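Roswitha Vogler will not let me carry the tea. I offer twice, and both times she waves me back down into the armchair by the window, the one with the good view over Kistindale and the river.

"You came to ask questions," she says. "So sit and ask!"

I came because of the letters. For 14 years Roswitha has been writing to strangers, real letters on real paper, and she has kept every one that came back. It started when she retired from the post office and found she missed the sound of envelopes (her words, and I love them). She put a card up in the library in Wastden asking if anybody wanted a pen pal, and expected maybe one reply.

"I got four in the first week," she tells me. "One was from a man who only wanted to talk about pears. We wrote to each other for years. I know so much about pears now."

I ask how many letters she has altogether, and she knows right away - 213, up to this May. She reads me a piece of one from Liudmyla Panasiuk, a retired music teacher who writes in purple ink and complains about her neighbor's piano. "He plays the same waltz every evening and gets lost at the same spot," it says. "I shout the next note through the wall." Roswitha has to stop reading for a minute, she's laughing so hard, and then I'm gone too.

I wanted to know about storage, being a person who keeps everything in grocery bags. She sorts by writer, never by date, and she's pretty fierce about it. "If you sort by date you get a year," she says. "I don't want a year, I want Liudmyla."
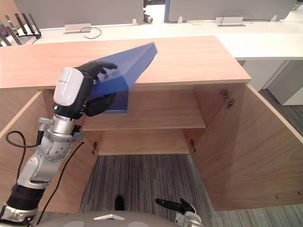 A blue box at the top of a light wooden cabinet.

We got onto the hard part after the second cup. Some letters stop coming. Yaroslav Tkachenko wrote to her every month about his bees and his bad knee, and then one spring there was nothing. She sent two more letters anyway. In the end his nephew, Maksym Kobzar, wrote to say that Yaroslav had died, and that he had found her letters in a kitchen drawer with the seed packets.

"I cried at the table," she says. "Then I wrote back to thank him, and he answered, and now I have Maksym. He doesn't like bees at all."

Has she ever met any of them? Just one, it seems, the pear man, at the train station cafe in Derkach. They were both so shy they hardly spoke, and they each went home and wrote six pages about it.

She is 81 now and her handwriting has gotten bigger, so she goes through more paper. Email doesn't tempt her. Her grandson set up an account for her once and she has forgotten the password, which doesn't seem to bother her one bit.

Before I leave she asks for my address - and yes, I gave it to her. Her letter got here before I'd finished typing this up. Three pages, mostly about soup, with a question at the end about my mother that I'm still working out how to answer.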